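How to Put a Wood-Grain Top on a White Desk Frame

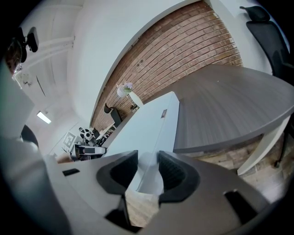 By Noemi Rizzi
Workspace How-Tos | Updated in August

A gray wood-grain top on white legs is a good choice for a room with a brick wall and wood floors. Most tops and leg sets are sold separately now, so you end up joining the two yourself. The steps are the same whether you buy a Trandanley top, a Gollinari frame or something secondhand.

What you need
Tabletop
Leg set with mounting plates and screws
Tape measure and pencil
Drill with a small bit
Screwdriver
Old blanket
Felt pads for the feet
A second person

Before you start
Measure the wall first. Mine had room for a top 88 inches long, with space left over to walk past a chair. If your top has a curved edge, decide which side gets the curve. I put it on the side people walk by.

Look at the floor as well. Sweep it, then lay the blanket down. Grit under a tabletop will scratch both surfaces.

Attaching the legs
1. Lay the top face down on the blanket.
2. Set the mounting plates where you want them, 2 inches in from the straight edges. On a curved edge, go in farther so the whole plate sits on solid material.
3. Mark the screw holes through the plates and move the plates away.
4. Wrap tape around the drill bit to mark the depth. Stop well short of the thickness of the top.
5. Drill the holes and brush out the dust.
6. Start all the screws by hand, then tighten them a little at a time.
7. Bolt the legs to the plates and stick on the felt pads.

Turning it over
Get your helper for this part. Stand on opposite sides, lift the desk clear of the floor and turn it in the air. Don't roll it over on its legs - the screws can tear out of the top.

Push down on each corner. If it rocks, adjust the foot on that side, or add a second felt pad if the feet don't adjust. Check the screws again after a week of use.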